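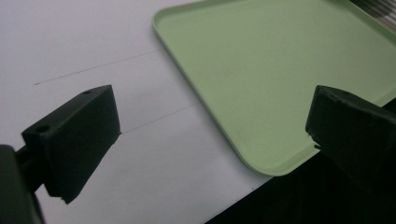 Sunday, late morning. Tray layout for the Kernley bench

Right, back on the layout for the sorting bench. I've gone with the pale mint tray and I'm glad I did, it's so much easier on the eyes than the old one! The two pencil lines on the white are my guides (faint, sorry, I'll go over them with a softer pencil). They run on the slant because I reach across from my left and everything ends up on the slant anyway.

Spacing: tried 95 mm between tray rim and first line on paper, felt cramped. Ngaio Hinds reckons 300 is the most anyone wants to stretch, and she's got longer arms than me, so treat that as the outside limit.

To sort out:
- ask Kodikara for another tray in the same green, rounded corners again please (crumbs and dust come out of those with one wipe)
- 17 mm strip along the back for labels, or 13 if the Takia ones turn up first
- rub out the guides once the position is settled, NOT before. Last time I was too quick with the rubber and had to measure the lot again

Ngaio, if you're in before me, the long steel rule is in the Rillanier drawer.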